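Salwood Match Ball – Size 5

Item 384. In stock, ships from Nilport

Full size soccer ball for league games and hard training. Thermal bonded panels, no stitching to split. Butyl bladder, holds air well between games. Weight 430 g. Comes flat, pump and needle not included.

Surface: grass or turf. Not for blacktop, the cover will scuff fast and we cant take it back.

Colors: white/navy, white/red. Yellow is sold out, more due in April.

Club pricing
Single ball – see cart
Box of 20 – price drops at checkout, no code needed
Bigger orders – email us first, we may have to split the shippment

Used by the Lisach under-16s all last season. Coach's note: true flight, a bit firm out of the box, better after a week.

Goes with: Goh ball bag (item 341), holds ten pumped up. Goh hand pump (item 965), needle in the handle.

Returns 30 days, unused only. Club logo printing adds five working days – send artwork as a PDF please.
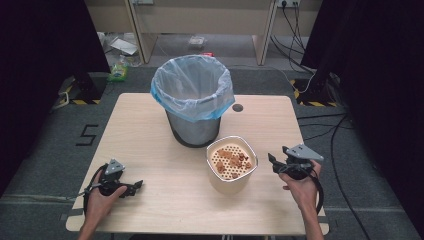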